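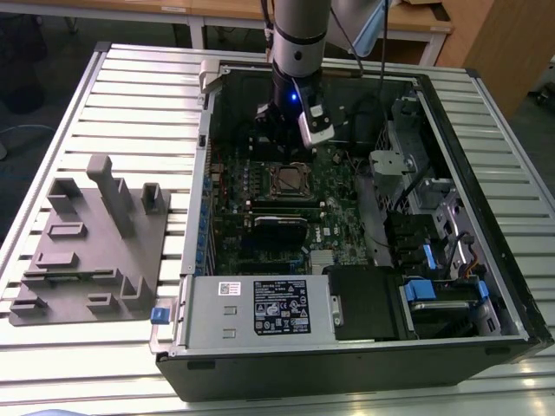 I'd been meaning to get out to the Trirel open day for years, and this March I finally made it, thermos and all. They had 14 benches going, but I'm afraid I spent most of my morning at the one where a robot arm is being set up to take old desktop computers apart (my favourite kind of thing!).

The cell itself is called Esix, and the crew looking after it couldn't have been kinder with my questions. The day starts at 9 with a wipe-down of the slatted bench, then the grey printed fixture plate gets checked over, every little rail and cradle, before a tower is laid on its side with the cover off. They print the plates themselves, and they're on version 73 now, which made me feel better about my own shed projects.

The sensor beside the gripper gets a clean and a calibration check after every 200 cycles, and the cables are looked over at the same time. A Stivar technician used to drive out for that, but these days they manage it in-house, and they were quietly proud of it.

Lunch was a sausage roll from the Raju van out front, and I went straight back to the bench afterwards with crumbs still on my jumper. Parking is behind the second building, by the way, and it fills up early.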